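# Chapitre 5. Supports et fixations des tuyauteries

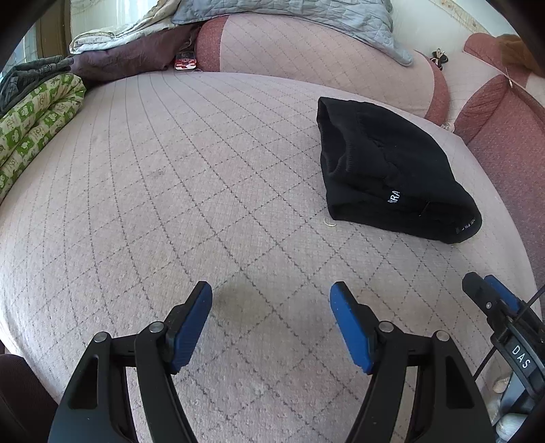
Pour Hakim Subramaniam, une installation se juge d'abord à ses colliers : un tube bien brasé mais mal tenu finira par fuir au raccord, alors qu'un tube médiocre, correctement supporté, peut rester en service longtemps. La remarque est un peu forcée. Elle rappelle toutefois que le support fait partie du réseau et se calcule avec lui.

Le chapitre précédent traitait de l'assemblage des tubes. On suppose désormais le tracé arrêté, les diamètres choisis et les matériaux connus. Il reste à déterminer où la conduite sera portée, où elle sera bloquée et où elle devra pouvoir glisser.

## 5.1 Ce que porte un support

Un support reprend le poids propre du tube, celui du fluide et celui du calorifuge s'il y en a un. À ces charges permanentes s'ajoutent les efforts dus à la dilatation, aux coups de bélier et aux vibrations transmises par les pompes. L'erreur la plus fréquente chez le débutant consiste à peser le tube vide.

Prenons le cas de l'immeuble Mirholm, qui servira de fil conducteur jusqu'à la fin du chapitre. La colonne principale d'évacuation est en DN 100. En sous-sol, un collecteur d'eau chaude en acier DN 80 court sous dalle sur une longueur de 112 m. Le bureau d'études Zarnach avait prévu des points fixes aux deux extrémités seulement, sans compensateur. Le lecteur vérifiera à l'exercice 2 que cette disposition n'est pas acceptable.

## 5.2 Point fixe, guide, suspension

On distingue trois fonctions :

- **le point fixe**, qui interdit tout déplacement de la conduite ;
- **le guide**, qui autorise le mouvement dans l'axe du tube ;
- **la suspension**, qui reprend la charge verticale et laisse un léger débattement latéral.

Un même collier peut remplir l'une ou l'autre de ces fonctions selon son serrage et selon la pièce qui le relie à la structure. Le collier à bague caoutchouc, par exemple, sert de guide s'il est monté avec du jeu. Serré à fond, il ne constitue pas pour autant un point fixe fiable, car la bague flue avec le temps.

## 5.3 Notations

Dans ce chapitre, *L* désigne l'entraxe entre deux supports, en mètres, *q* la charge linéique en service, en newtons par mètre, et *F* la charge verticale par support. Pour une conduite horizontale à portées égales, on retient pour les supports intermédiaires :

*F* = *q* × *L*

Les supports voisins d'une vanne ou d'un coude font l'objet d'un calcul séparé (section 5.6).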